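Still Learning to Fold

The towels come off the line at Pritia, a commercial laundry, at a rate of 2000 a shift. People fold nearly all of them. On one bench at the far end, a robot from a firm called Sirus has been folding the rest since May.

Chidubem Nwankwo runs that bench. On a good day, he says, the machine folds 50 towels an hour. A trained worker gets through that many in 14 minutes and talks the whole time.
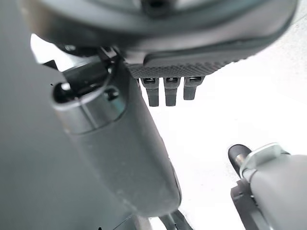

Folding itself went fairly well from the start. Picking up one towel from a heap is the slow part. Cloth slides and bunches, and a corner that was on top a second ago ends up underneath. When the robot grabs two towels at once, it has to put both back and try again. Nwankwo's team logged eight kinds of bad pickup in the first week and has fixed three of them.

Homes are harder still. Pirnska, which tested a dish-loading arm in rented apartments, stopped after one season. Every kitchen had different plates, and people kept moving the rack.

Nwankwo expects laundries and small shops to get useful machines well before families do. Pritia has agreed to keep the bench going for another year. He wants to try fitted sheets next, and the night crew has already asked to watch.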